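About Rurnolus Robotics Club

Rurnolus is a student club for anyone who wants to programme a robot arm. Makis Economou started it in March with a borrowed classroom and a mailing list of 94 names. No experience is needed, and most members had never written code before joining.

What we do

We work mainly in simulation, so members can practise from home. Each team writes a program that moves the arm over a cluttered table and picks out one object.
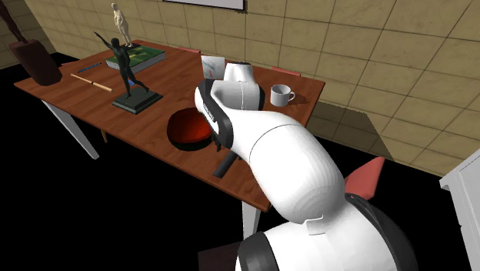
The arm over the table in our simulator, beside the red bowl task.

Teams log every attempt. The club log now holds 3677 runs, and the newest task set, Cleketti, accounts for 896 of them. Cleketti keeps plenty on the table, including a mug, a birthday card and a dark statue on a plinth.
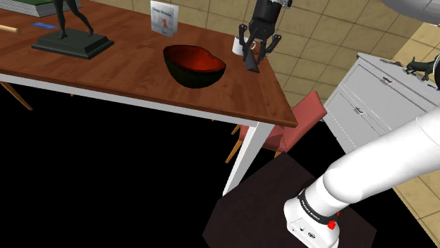

Joining

Membership is open to all students and free for the first term. Bring a laptop if you have one. New members begin with the Gruvano worksheets and then join a team.

Page updated 2020-08-19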